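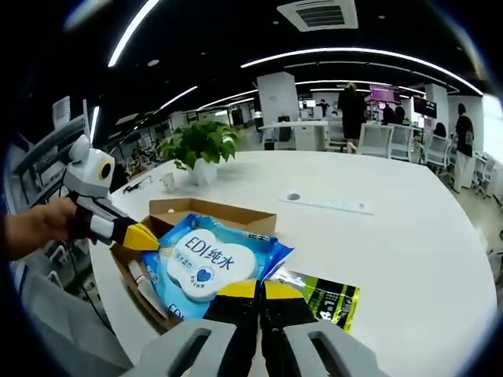 *The white table, with a package on it*

Hi all,

Catching up on the list after a week of nothing but dough. Birthe asked about rye starter, so I'm jumping in below her note.

On November 23, 2020, Birthe Vestergaard wrote:

> My starter has gone gray on top and smells like nail polish. I feed it every morning, 50 grams of flour and the same of water. Should I toss it? Gyu-bin told me to keep going but I'm nervous.
>
> Birthe

Don't toss it! Mine did the same thing back in May and I got 42 loaves out of it afterward (yes, I keep a notebook). Nail polish just means it's hungry. Pour off the gray liquid, keep one spoonful from the bottom and feed that twice a day for a bit - whole rye if you can get it. If you ever see pink or fuzz, though, out it goes, jar and all.

I've been using the coarse flour from Fasness and it wakes up so much faster than the white stuff. Signe swears by a warm oven with only the light on, but my kitchen is drafty and I just wrap the jar in a towel.

Also, does anyone still have Abdelilah's recipe for the seeded loaf? The one with 160 grams of sunflower seeds and the overnight soak. I lost my copy in the move and I miss that bread so much!

Auður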